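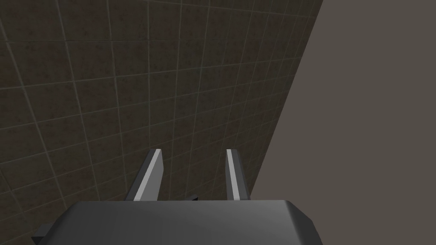

Am Samstag war ich beim Tag der offenen Tür im alten Hallenbad von Kurbridge, und ich muss das jetzt aufschreiben, bevor ich die Hälfte wieder vergesse. Eigentlich wollte ich nur eine Stunde bleiben. Um 10 Uhr machten sie auf, und als ich endlich wieder draußen stand, war es kurz nach 14 Uhr und ich hatte weder gegessen noch die Einkäufe erledigt, die ich mir so schön auf einen Zettel geschrieben hatte.

Wer die Gegend nicht kennt: Kurbridge liegt eine kleine Zugfahrt hinter Tikotville, man steigt aus, geht am Güterschuppen vorbei und steht nach ein paar Minuten vor einem Klinkerbau mit viel zu großem Eingang. Ich bin als Kind dort schwimmen gewesen, allerdings nur ein paar Mal, weil meine Mutter das Bad in Tikotville lieber mochte (da gab es Pommes). In Kurbridge gab es einen Automaten mit heißer Brühe. Der Automat ist weg, aber die Stelle an der Wand, wo er stand, die habe ich sofort gefunden!

Die Führungen gingen immer in kleinen Gruppen los, und ich landete in einer mit einem Ehepaar, das sich offenbar im Nichtschwimmerbecken kennengelernt hatte, zwei Architekturstudentinnen mit Skizzenblöcken und einem Jungen, der unbedingt ins leere Becken wollte. Durfte er auch! Das ist nämlich das Schönste an der ganzen Sache: Man steigt über eine Leiter hinein und läuft unten auf dem Beckenboden entlang, vom flachen Teil ins Tiefe, und irgendwann ist die Wand höher als man selbst. Ich hätte nicht gedacht, dass mich das so beeindruckt. Die Stimmen hallen ganz anders als oben, und man geht automatisch langsamer.

Unsere Führerin hat früher selbst im Kassenhäuschen gesessen und erzählte im Gehen, man kam kaum mit. Dass im Winter die Schulklassen schon morgens vor der Tür standen. Dass der Eintritt für Kinder jahrelang 80 Pfennig kostete und die Kasse deshalb ständig kein Kleingeld mehr hatte. Und dass man am Frauenabend die Oberlichter mit Tüchern verhängte, bis sich jemand beschwerte, es sei zu dunkel zum Schwimmen. Das Ehepaar nickte bei jedem zweiten Satz.

Danach ging es in den Keller, auf den ich mich am meisten gefreut hatte. Rohre, Rohre, Rohre, dazwischen ein Gang, in dem man den Kopf einziehen muss, und am Ende die alte Filteranlage der Firma Mahuika. Zwei große Kessel mit Handrädern, jedes Rad mit einem kleinen Emailleschild, und auf einem der Schilder hatte jemand mit Bleistift »NICHT DIESES« notiert. Die Studentinnen haben das sofort abgezeichnet. Ich habe gefragt, was passiert, wenn man doch daran dreht, und bekam als Antwort, das wolle man auch nach all den Jahren lieber nicht ausprobieren. Gut, verstanden.

Was mir weniger gefallen hat: Die Umkleiden waren gesperrt, obwohl sie im Programm standen. Angeblich wegen der Decke. Ich hätte so gern noch einmal diese Schwingtüren gesehen, die einem immer in die Fersen geschlagen sind. Stattdessen gab es im Vorraum eine Wand mit Fotos und alten Eintrittskarten, nett gemacht, aber so eng gehängt, dass man nur hintereinander vorbeischieben konnte. Und die Schrift auf den Zetteln daneben, na ja. Mit Lesebrille ging es.

Dafür war der Sprungturm offen, jedenfalls die unterste Plattform. Ich bin hinauf, habe mich am Geländer festgehalten und in ein Becken ohne Wasser geschaut und sofort wieder diesen Magen gehabt wie mit neun. Der Junge aus unserer Gruppe fand es langweilig. Die Plattform darüber wäre ihm lieber gewesen.

Kuchen gab es auch, und zwar sehr guten, im ehemaligen Ruheraum an langen Tischen. Ich hatte den mit Johannisbeeren. An meinem Tisch wurde ziemlich heftig über die Zukunft des Hauses gestritten. Das Planungsbüro Clustside hat einen Entwurf ausgehängt, nach dem aus der Schwimmhalle ein Veranstaltungssaal werden soll, mit einem festen Boden über dem Becken. Ein Herr neben mir fand das vernünftig, dann werde wenigstens geheizt. Eine Frau gegenüber sagte, dann könne man auch gleich abreißen, und nahm sich sehr entschieden noch ein Stück Streusel. Ich sitze da ein bisschen zwischen den Stühlen. Ein Konzert in so einem Raum stelle ich mir toll vor, aber wenn man nicht mehr hinunter auf den Beckenboden kann, fehlt mir genau das, weswegen ich jetzt allen davon erzähle. Vielleicht ließe sich ja ein Teil offen lassen? Ich habe das auf eine der ausliegenden Karten geschrieben und in den Kasten geworfen.

Ach ja, die Akustik! Kurz vor Schluss hat sich ein kleiner Chor ans flache Ende gestellt und drei Lieder gesungen, ganz ohne Mikrofon. Beim ersten haben noch alle geredet, beim zweiten war es still bis hinauf zur Galerie. Beim dritten klingelte ein Handy (nicht meins, zum Glück).

Falls jemand hinwill: Im Juli machen sie noch einmal auf, wieder an einem Samstag und wieder ab 10 Uhr, dann bis 18 Uhr. Der Eintritt ist frei, im Vorraum steht eine Spendendose. Feste Schuhe sind sinnvoll, im Keller liegt an einigen Stellen loser Schotter, und wer mit dem Rad kommt, stellt es am besten hinten am Heizhaus ab. Vorn war alles zugeparkt. Der Zug zurück nach Tikotville fährt übrigens vom anderen Gleis als früher, ich habe das erst gemerkt, als er schon anrollte. Die Unterführung ist zum Glück kurz.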